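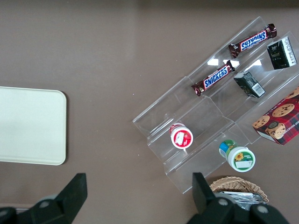

Snack break

A snack break is a short stop in the day, usually mid-morning or mid-afternoon, when people put down whatever they're doing and eat something small. I've been writing up food customs for this wiki for a while now, and this is the entry I've had the most fun with (and eaten the most during, sorry keyboard).

Names

Every place seems to call it something different! Where I grew up, in Clirstead, it was just "the ten o'clock," even when it happened at half past. Over in Gourlay they say "a bite and a sit," and my cousins in Virkeck call it "pockets," from the days when mill hands carried a heel of bread in their coats. I've heard people argue that "pockets" only counts if you're standing up. I sit down for mine and I'm not changing.

History

Eating between meals is as old as meals are, I'd guess, but the set break with a bell and a clock belongs to factory work. Long shifts left a big gap between breakfast and the midday meal, and people got slow and cranky in it. The old woolen mill at Clirstead gave its spinners 8 minutes in the morning, which went up to fifteen after a walkout one July. The rule sheet is still pinned up in the town museum, and it's very stern about crumbs near the looms.

Office workers picked up the habit later, mostly by way of the tea or coffee cart. Then came vending machines, and the cart mostly disappeared, which I think is a real shame. A cart comes to you! You have to go and stand in front of a machine, and it might eat your money.

What people eat

This depends on where you are and who did the shopping. Candy bars, crackers, fruit, nuts, chips, a leftover slice of somebody's birthday cake. Juice boxes are supposed to be for kids, but I know plenty of grown adults who keep a few in their desk (me, I'm one of them). In warm places it's often something cold or salty, and in Gourlay, where it rains sideways, it's nearly always a hot bun with butter.

My friend Kanyarat Saithong grew up with sliced green mango dipped in sugar, salt and chili, and she got me hooked on it. It wakes you up better than coffee does. The trick is to buy the mango hard, much harder than you'd think, and slice it thin.

Manners

The customs here are mostly unwritten. If you open a bag near other people, you offer it around. The last cookie on a shared plate gets cut in half, and then in half again, until what's left is silly. At Movum, where I worked for four years, whoever finished the good crackers had to bring the next box, and people remembered.

Loud crunching during a phone call is frowned on pretty much everywhere. Strong smells are more of a local matter. Virkeck people will happily open smoked fish in a closed room, and I've learned to take my pockets outside when they do.

See also: Coffee cart; Elevenses; Lunch pail; Vending machine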